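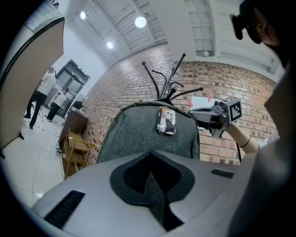 Grey plastic chair back with a mesh panel; coat rack behind.

Cleaning mesh-backed chairs

Every January somebody tells me to go at chair mesh with a steam cleaner. I don't believe in it. The Hubáček spray is no better — I paid 548 for a bottle and got the same result as washing-up liquid in warm water.

Vacuum first with the soft brush, both sides. Wipe the plastic with a damp cloth, then run a dry toothbrush along any slots, where the fluff collects. Leave it 20 minutes before anyone sits down.

Upholstered backs want even less water. Kamil Dvořáček swears by bicarb. I tried it on heathered fabric and spent 9 days brushing it out.

And keep phones off the top of a padded back. A rounded edge is no shelf, whatever case you've bought.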